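# Unpacking and packing groceries with a bench arm: notes on the Tomau kit

Updated June 2021

The Tomau is a two-finger arm kit sold by Stasum for kitchen counters and packing benches. It has been on loan to the Jivthorpe workshop since January. These tips cover paper grocery bags, which the manual handles in one paragraph. Settings are for firmware 3 and the standard black fingers.

## Setting up the bag

- Stand the bag upright and open the mouth fully before starting. Fold any loose edge inward. An edge folded outward catches the fingers on the way up.
- Separate the handles. One should stand clear at the back and the other should lie along the front rim. Two handles standing together will hook the wrist.
- Keep the bag in the middle third of the reach. At full stretch the arm sags slightly and the fingertips drag.
- Use a plain, light surface. The kit finds brown paper on white more reliably than brown on wood.

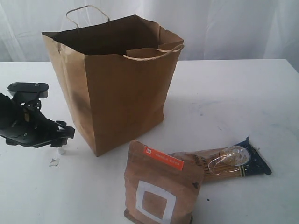
Dry goods go in by firmness. Spaghetti is the easiest item in the test set if it is gripped across the middle of the pack, with the strands at right angles to the fingers. Gripped near one end, it swings. Soft paper packages are harder. Set grip force to 24 on the dial, close slowly, and take the package by its thickest part. At 55 the paper creases and the top seam can open.

Lay long packs flat on the counter with one end slightly raised if possible. Hazem Ouali props his on the edge of the next item, and the lower finger goes under without a second attempt.

## Bottles

Load bottles first, against a side wall, cap up. A slight lean is acceptable. The arm should not release a bottle until the base touches the bottom of the bag - the default drop height is too generous for glass and should be set to zero. Oil and vinegar bottles with round screw caps can be lifted out again by the cap, but only if the cap is fully tightened.

## Small and light items

The standard fingers taper enough to pick up scraps, crumpled paper and similar light pieces. Three adjustments help:

1. Lower the approach speed to 60. Faster than that, the air moved by the fingers can shift the piece.
2. Grip with the tips only. The broad part of the finger hides the item from the wrist camera.
3. Turn off "confirm by weight." Very light pieces do not register, and the arm will open again and repeat the pick.
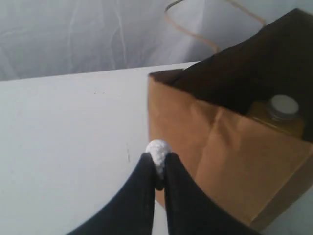 Clearance beside the bag matters more than clearance above it. Leave a hand's width between the pick point and the front panel, or the outer finger will push the bag along the counter. If the bag is empty, put something heavy in it first.

## Cleaning

Wipe the fingers with a damp cloth after flour or coffee. Do not use oil on the joint pins. Haruto Hamada tried it, and the linkage collected dust within a week.

## Assessment

The Tomau is good at rigid packs, adequate with soft ones, and slow with everything. The Huamán soft-tip fingers are a worthwhile extra for fruit and unnecessary for the jobs listed here. They also need a different mounting plate, sold separately.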